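Refurbisher halts robot teardown line after arm keeps pushing on a board

Tuveck, the workstation refurbisher that spent most of last year telling customers its teardown would soon run without people, has put people back on it. The company confirmed that its robot cell at the Grosard site was stopped in February after an arm failed to register contact and went on pressing down on a motherboard. No one was hurt. The board was scrapped.

According to a short notice sent to customers, a force reading "did not reach the controller in time." The notice does not say how late the reading was, or why the backup limit meant to catch that sort of thing did not catch it. Tuveck says 17 machines handled on the same shift were pulled for inspection and that 3 showed damage around the socket. 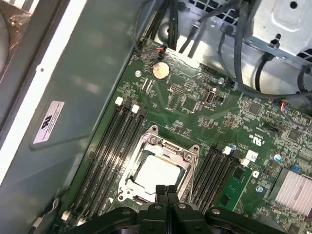
Rogério Fontes, who runs operations at Tuveck, calls the fault "a narrow one." Perhaps it is. But the work leaves little room for even a narrow fault. The processor sits in a metal retention frame with banks of memory slots on both sides, and the fingers have to come in just over it, with cables running across part of the same board. A few millimeters of extra travel is plenty. Fontes said the cell is working again at reduced speed, with an operator at the stop button, and would not say how long that will last. An operator at the stop button was the cost the cell was bought to remove.

Edivaldo Brandão, a technician who repaired boards by hand for 14 years before moving to the cell, said staff had reported odd pauses before the stoppage. "We wrote them down. The answer was to restart it," he said. Tuveck says it is reviewing those reports - it did not say who is doing the reviewing. 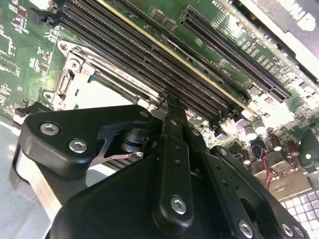

Page last changed: 2025-03-26

Drevell, which supplied the control software, says an update fixes the delay and that 40 test cycles were run without a repeat. That is a small number for a line meant to run all day, and Drevell would not share the test records. It also declined to say whether other customers have the same version installed.

Lindalva Aguiar, a machine safety consultant with no ties to either company, said she would want to see the arm fail on purpose before trusting the fix. "Cut the signal and watch what it does," she said. "If it keeps moving, the update has fixed the wrong thing."

Tuveck said such a test is "under consideration." No date has been set.

Contact the newsroom | Copyright Xavier Trade News | Back to top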